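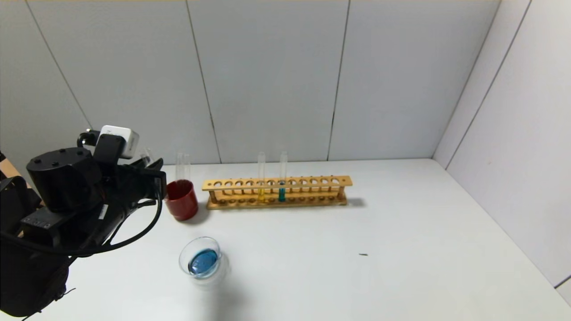
Page 3 of 3

Skongate Bench Cell, Tube Handling
Routine inspection checklist with comments
Inspected February 26, 2026
Interval: 680 operating hours, or after any gripper change

Section A. Arm and cabling

A1. Base bolts, torque marks aligned. PASS
A2. Joint covers seated, no missing fasteners. PASS
A3. Wrist cable loop clears the arm through full wrist rotation at reduced speed. PASS. Loop hangs low when the arm reaches to the back of the table. Recheck if the bracket is moved.
A4. Sensor module tight on its bracket. PASS
A5. Emergency stop, cell and pendant. PASS, both tested from motion.

Section B. Gripper fingers and pads

B1. Finger screws, witness marks unbroken. PASS
B2. Full open and full close, no binding. PASS
B3. Pad surface. PASS WITH COMMENT
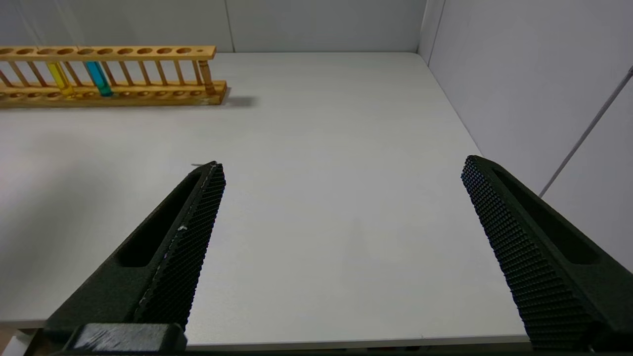

Pad wear is judged on the height of the bumps, by gauge, at the tip and at the middle of each pad. Both pads are within limit. Clean with a dry nylon brush only; solvent softens the Virnine pad material. The white fleck midway down the left pad is to be brushed off before the next grip test, and the bit of debris on the table past the left fingertip picked up with it. Scuffing on top of the mounting block at the base of that finger is recorded as cosmetic. Pads are replaced at 3000 grips regardless of condition. Counter reset in September.

Section C. Work surface and fixtures

C1. Tabletop level and wiped down. PASS WITH COMMENT. Faint smudges, no action.
C2. Rack position against the taught point in Ojo. PASS. Offset within tolerance at the right end post.
C3. Rack posts and dowels, no looseness. PASS
C4. Open position leaves clear approach to the rack. PASS

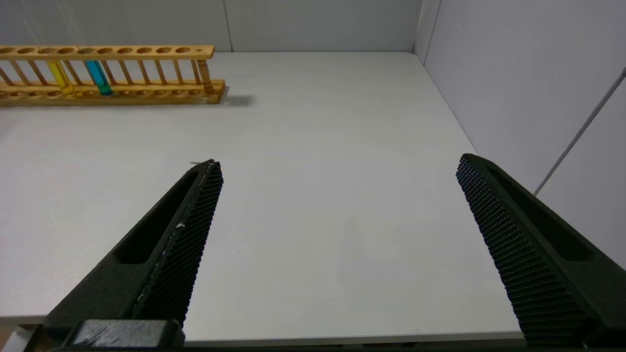 Item C4. Fingers open, nothing held, rack at far edge of table.

Section D. Grip test

D1. Grip force at 50 percent setting, Narkis load cell. PASS
D2. Hold a tube with liquid in it, fingers closed, no slip on the pads. PASS WITH COMMENT
D3. Release without drag on either pad. PASS

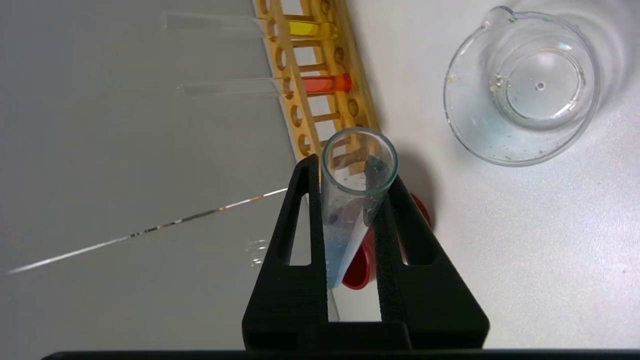 Slip is checked by marking the glass at the upper edge of the pads and reading the mark again at the end of the hold. No movement was measured. Tube angle is not a fail criterion for D2, but the mouth must stay above the liquid line, as it does with the pale blue fill clamped at a slant between the fingers. Keep the beaker to the right of the gripper and outside the finger sweep during the hold. Repeat D2 with an empty tube after any change to the force setting.

Section E. Open items

E1. Brush left pad, clear debris. Before next run.
E2. Order one spare pad set. Stock is at minimum.
E3. Update the Ojo rack file with the C2 offset.

Cell status: released for use, E1 to be closed first.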